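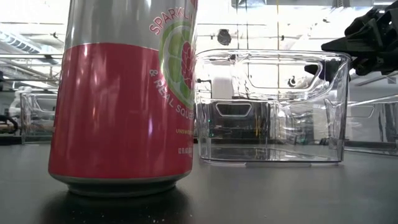 Who can take part in the Stosdale knee study?

Adults who had a torn meniscus treated in the past 7 months, with or without surgery, and who can walk a flight of stairs without help.

We need 38 people. Starting in December at the Ninholm Joint Clinic, second floor, Liew Building. Elevator is by the side entrance – the front one sticks.

What you'd do: three visits, 90 minutes each. Strength test on both legs, a short walk on the treadmill, one questionnaire about pain and sleep. In between you wear the Sketa knee sleeve at home for a few hours a day and fill in a paper diary. No needles, no new medication. No scans unless you dont have one on file already.

Sorry, we can't take you if:
you've had a knee replacement on either side
you're pregnant
you have a pacemaker
you're in another study right now

Bring shorts and the shoes you normally walk in. Also a list of your medications, and the name of your surgeon or physical therapist if you have one.

Pay is $601 for all three visits, paid by check after the last one. Drop out early and you still get paid for the visits you did. Parking is free in Lot C, ask for a pass at the desk.

Visits run mornings only, first slot 7:30 a.m. We might add a few late afternoons if enough people ask – say so when you call.

To sign up call the clinic desk, extension 2367, and ask for Kamarul Lau, study coordinator. Leave a message with a daytime number and which knee it is. Calls are usally returned the next morning. You'll get the consent form by mail, please read it before your first visit and don't sign it until you're here.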